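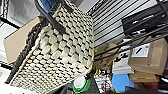
Project Report: Shelf Storage in a Shared Room
Shirley Morin, Silviu Munteanu, Yupin Tanasarn
Course project, Meesuk building, September

1. Purpose
The storage room on the Meesuk side is used by several student groups. Household goods, packaged food, books and toys are kept on open wire shelving. The project asked whether a simple sorting rule would cut the time needed to find an item.

2. Method
We drew up a list of 20 items and asked 10 students to find each one before and after sorting. The sorting rule had two parts. Goods of one type share a level, and anything soft or small goes into a basket or bin. Baskets were preferred for light goods; rigid bins were kept for toys.

3. Observations on the shelving
Wire shelves are strong for their weight, but small goods tip on the open grid and tall packages lean. Boxes and bags of different heights also hide one another when the shelf is filled to full depth.

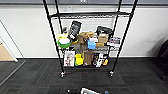 Mixed levels gave the longest search times. Bowls stack well, but a stack placed at the end of a shelf can project past the edge, so we moved stacks inward. Paper bags were the worst case — they slump, and their contents cannot be read from the front. We set a limit of 7 bags per level.

Books were a separate problem. Without a bookend they lean and slide, and a thin book is soon lost behind a wide one. Plush toys do no damage when they fall, so they can share a level with books if a tray holds them in place.

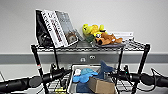 Chutima Saengthong objected at the review that a tray takes up width the books will need later, and asked for a fixed divider instead. We agree that a divider should be tested.

4. Remaining work
Label the front rail of each level. Repeat the search test with the divider fitted. Compare one deep basket with two shallow ones.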